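The reviewer's copy of *Method Without Tables* reached Josefien Leemans in October, in a padded envelope from Van Wijk. The cover letter asked for 80 words suitable for the back of the second printing. It did not ask whether she had an opinion of the first.

She read the book at her desk in the Gremamard building over 2 evenings. It was a guide for first-year research students. The author, listed only as R. Gindov, explained sampling by way of a village bakery and hypothesis testing by way of a disputed fence. Chapter 4 dealt with questionnaires. On page 123 it described a survey of 3,274 households, conducted by mail, with a second wave sent to non-respondents after three weeks.

Leemans stopped there and went to the cabinet.

The survey was hers. She had run it for her thesis, under the working title Rerura, and had never published it. The thesis existed in three bound copies. One was in the cabinet, one was in the university library, and one had gone to her examiner, who was dead.

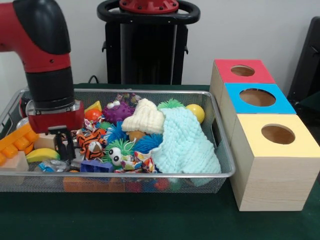
She compared the two texts line by line. The household count matched. The response rate matched to the first decimal. The book also repeated an error in the second wave, where she had entered a batch of late returns twice. She had found the duplication a week after the defense and corrected it in pencil, in her own copy only.

Gindov had used the error to teach. "The careful reader," the chapter said, "will notice that the second wave is too large for the number of reminders sent. The student who did this work was competent. She was also tired. Build a check for tired people into your procedure." A one-page checklist followed.

Leemans read the checklist twice. Item six would have caught the mistake.

She opened a new document and typed a heading, then a formal complaint of four paragraphs, with page references. She saved it. Under it she wrote the 80 words, counted them, and removed an adjective to make the total come out right.

In the morning she sent Van Wijk the second text and asked for Gindov's address.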